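トップ > 利用ガイド > 祈りと黙想 > 「聖務の鐘」アプリ > 第4章 時課の通知を設定する

第4章 時課の通知を設定する

この章では、Gruva版「聖務の鐘」で朝・昼・晩・就寝前の祈りの時刻を知らせる設定を扱います。対象は修道院の外で暮らし、時課の祈りを日課に取り入れたい一般の信徒の方です。

はじめに断っておきますが、通知を鳴らせば祈りの習慣が身につく、という宣伝文句を筆者はあまり信用していません。鐘が鳴っても人は無視できますし、三週目あたりからはたいてい無視します。アプリの紹介ページには「祈りが途切れなくなる」と書いてありますが、何を根拠にそう言っているのかは書いてありません。以下の手順は、その点を割り引いたうえで読んでください。

4.1 設定の前に

用意するものは、アプリを入れた端末と、普段使っている祈りの本です。本は教会で使っているもので構いません。アプリにも本文は収録されていますが、訳文の出所が明記されていない箇所があり、共同の祈りで声を合わせるときに文言が食い違うことがあります。どちらを正とするか迷ったら、所属する教会の本に従ってください。

注意:初回起動時に「おすすめ設定」を選ぶと、一日七回の通知がすべて有効になります。勤めのある人がこれを続けられるとは思えません。必ず「手動で設定」を選んでください。

4.2 時課を選ぶ

1. 画面下の「日課」を開きます。
2. 「時課の一覧」から「朝の祈り」と「寝る前の祈り」の2つだけを有効にします。
3. ほかの時課がすべて無効になっていることを確かめます。
4. 右上の「保存」を押します。

保存を押さずに前の画面へ戻ると、変更は黙って捨てられます。確認の表示は出ません。

昼の祈りを加えたい人もいるでしょうが、最初のひと月は待つことを勧めます。数を増やすのは簡単で、減らすときには妙な後ろめたさがつきまといます。アプリはこの後ろめたさをうまく利用しているように見えます。無効にしようとすると「本当に祈りをやめますか」と尋ねてくるのです。通知を切ることと祈りをやめることは別の話ですから、気にせず「はい」を押してください。

4.3 時刻を決める

1. 「朝の祈り」の行を押し、時刻の欄を開きます。
2. 起床時刻の少しあとを入力します。
3. 「寝る前の祈り」も同じように、床に就く前の時刻を入力します。
4. 「日の出に合わせる」は無効のままにします。

「日の出に合わせる」は由緒ありげな機能ですが、夏と冬で通知の時刻が大きく動きます。4月に設定して快適だったものが、初夏には夜明けとともに家族全員を起こす鐘になります。初期設定の地点がHurnnessになっている点にも気をつけてください。現在地を入れ直さないかぎり、遠い土地の日の出で鳴り続けます。

4.4 鐘の音を選ぶ

収録されている音は「Rukedsteadの小鐘」「Văduvaの木板」「無音(振動のみ)」などです。説明文には、録音した場所の霊的な雰囲気まで味わえるとあります。端末の小さなスピーカーからそれが出てくるかどうかは、各自で聴いて判断してください。筆者には台所のタイマーとの違いがよくわかりませんでした。

1. 「音と振動」を開きます。
2. 音の名前を押して試聴します。
3. 音量の目盛りを動かします。最大は100ですが、半分もあれば隣の部屋まで届きます。
4. ミサや集会に出る人は「教会では鳴らさない」を有効にします。

注意:「教会では鳴らさない」は位置情報に頼っています。地下の聖堂や石造りの建物では働かないことがあります。聖堂に入る前に、端末そのものの電源を切ってください。この機能を信じて奉献文の最中に鐘を鳴らした人の話は、一度聞けば十分です。
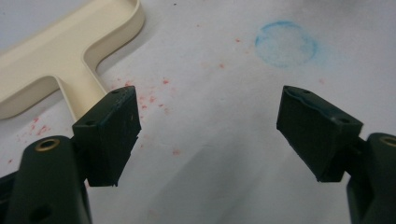
図4-1 淡い色の作業面の上で向かい合う、濃い緑色の二本の指部。

4.5 黙想の長さを設定する

通知のあとに沈黙の時間を置くことができます。

1. 「日課」に戻り、「沈黙」を押します。
2. 長さを秒で入力します。初期値は117です。
3. 「終わりの合図」を有効にするか無効にするかを選びます。

初期値がなぜこの半端な数なのか、説明はどこにもありません。古い詩編の朗唱にかかる長さだという話を掲示板で見かけましたが、どの詩編のことか、誰が計ったのかは不明です。意味を読み込まず、好きな長さに変えて差し支えありません。

「終わりの合図」は無効をお勧めします。合図を待つ沈黙は、どうしても時計を気にする時間になります。ただし出勤前の朝だけは有効にしておくほうが安全です。

4.6 連続記録の表示を消す

この版では、祈りを終えて「完了」を押すたびに連続日数が加算され、ろうそくの絵が増えていきます。励みになる人もいるのでしょう。しかし、風邪で一晩休んだだけでろうそくが全部消える仕組みが信仰生活の助けになるとは、筆者には考えにくいのです。記録を守るために、布団の中で「完了」だけ押すことにもなりかねません。

1. 「設定」から「表示」を開きます。
2. いちばん下の「あゆみ」を押します。
3. 「連続日数を表示」と「ろうそくを表示」を無効にします。
4. 「ほかの利用者と比べる」も忘れずに無効にします。

注意:表示を消しても記録は内部に残ります。完全に消すには「あゆみを消去」を実行します。消去した記録は元に戻せません。

4.7 うまく動かないとき

通知が来ない:端末側の設定で通知が許可されているかを確かめます。省電力の設定が有効だと、朝の祈りの鐘が昼前に届くことがあります。省電力の対象からこのアプリを外してください。

「エラー524」と表示される:その日の朗読箇所を受け取れなかったときに出ます。通信できる場所で「再読み込み」を押します。待降節の初めのように利用者が一斉に開く時期は、何度押しても直らないことがあります。そのときは紙の本を開いてください。こちらはエラーが出ません。

祝日の祈りが違う:「暦」の地域設定を見直します。地域を正しく選んでも、教区固有の記念日は反映されません。「すべての教会暦に対応」という案内は、言葉どおりには受け取れないと考えてください。

音が二重に鳴る:古い版が端末に残っている可能性があります。古い版を削除し、端末を再起動します。

4.8 ひと月たったら

設定を終えてひと月ほどしたら、通知をすべて切って一週間過ごしてみてください。鐘なしで本を手に取る日があれば、アプリは補助として役に立っているのでしょう。一日もなければ、時刻か時課の選び方を4.2から見直します。それでも変わらないなら、アプリを閉じて、教会で一緒に祈る相手を探すほうが早いかもしれません。

次の第5章では、朗読箇所の文字の大きさと縦書き表示の設定を扱います。

コメント

麦わら
「おすすめ設定」で始めてしまい、仕事中に七回鳴って困っていました。手順どおり二つに減らしたら落ち着きました。例の「本当に祈りをやめますか」は母も気に病んでいたので、この章を見せます。

聖歌隊アルト
木板の音、私はけっこう好きですよ。台所のタイマーは言いすぎでは。振動だけにすると鞄の中で気づきません。

通りすがりの求道者
4.6の「あゆみ」が見つかりません。うちの端末では「表示」ではなく「個人」の中にありました。版が違うのでしょうか。

麦わら
>通りすがりの求道者さん
うちも「個人」でした。更新したら「表示」に移りました。

夜の祈り派
省電力から外しても朝の鐘が遅れます。結局、目覚まし時計を買いました。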